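Helmi Lindqvist
3 March 2025

1/ Grasp planner update on Ganbridge. The wrist view now feeds the approach controller at 60 Hz. Pose filter moved out of the driver and into its own node.

2/ Dark cylinders next to clear plastic still give bad depth. We mask low-confidence pixels and fit the axis from the edges that remain.

3/ If the fit residual stays high for 3 cycles, the planner holds and asks for a new viewpoint. Timeout is a parameter. Issue 2051 has the logs.
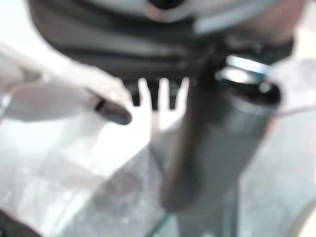 Wrist view, dark cylinder against translucent plastic.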